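Saturday, late

Second evening running of packing for a trip that lasts 2 nights. I own one decent backpack, the red Puma, and a talent for filling it with things I'll carry 218 miles and bring home folded.

Tonight I took everything out again. Found a Cotora bus ticket from last September, half a cereal bar and the sock I had formally given up on. Bought a set of Viketti packing cubes in the spring, 9 of them, and I still can't say where they are – presumably packed in something.

New rule: the sweater goes in the bottom, shoes stay on my feet, and the small front pocket is for keys only. Last time I put a pen in there and it leaked as far as Ceris.

Bus is at 1645. I'll be early and cross about it.
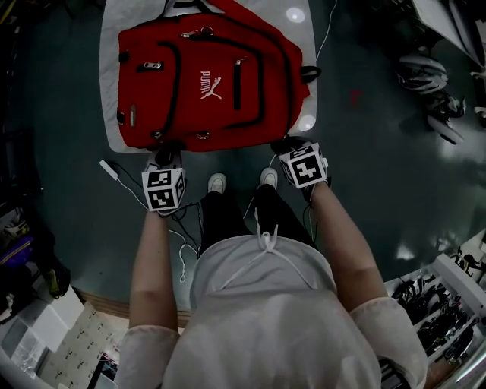

Do I need the second sweater?

Only if the forecast drops again by morning, otherwise it stays in the drawer.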